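Right, the folding table saga. A few of you asked after I moaned about it last week, so here goes, in bits, as I've got a cup of tea and my feet up.

We moved to Giltside with no dining table. The old one went to Meirion Harries down the road, who needed it more (four kids!) and carried it off on his own back before I could change my mind. So we ate off our laps all spring and I got very good at dropping peas down the sofa.

Then the second-hand place in Skornbridge had two square folding tables going, a matching pair, marble-patterned tops, greyish white with pink and orange veins in and a red edge. Owen said they looked like a cafe his nan used to take him to. Sold!

20 quid for the pair. I'd have paid it for one. Don't tell them.

Measured the living room first for once in my life. 383 cm wall to wall, and the telly cabinet eats a fair bit of the depth, so anything that doesn't fold away was never going to work in there. I'd been looking at a drop-leaf from Pesoma and it was lovely but it would have meant climbing over the arm of the sofa to get to the window.

The legs are black metal and cross over in an X, and they're dead easy once you've got the knack. I hadn't got the knack on day one. I have a blood blister to prove it. Hold the top, NOT the legs, when you're shutting them.

Someone asked if they wobble. A bit, on carpet, if you lean on a corner. On a hard floor they're grand. Owen put a folded beer mat under one and I've told him it's staying there for life.

Cleaning is the best bit. Curry, felt tip, candle wax, all of it has come off with a warm cloth and washing-up liquid. The shiny top does show every single smear when the sun's on it though, so I do it twice, once wet and once with a dry tea towel.

Still haven't sorted the top of the telly cabinet, mind. Soft toys and little balls all down one end, where they've lived since we moved in. I bought a basket for them. The basket is upstairs with jumpers in it.

Next job is chairs. I want the folding sort so they can go behind the door with the tables, and I want a cushion on them, and apparently that's asking a lot. If you've seen any near Skornbridge give me a shout, ideally before August when his whole family comes to stay. 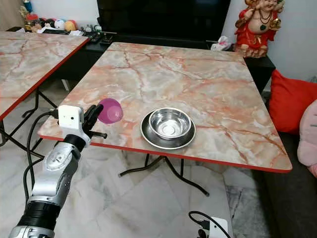 And if it's a set of six, even better, I'll find somewhere to put the extra two. Under the bed probably, that's where everything else goes.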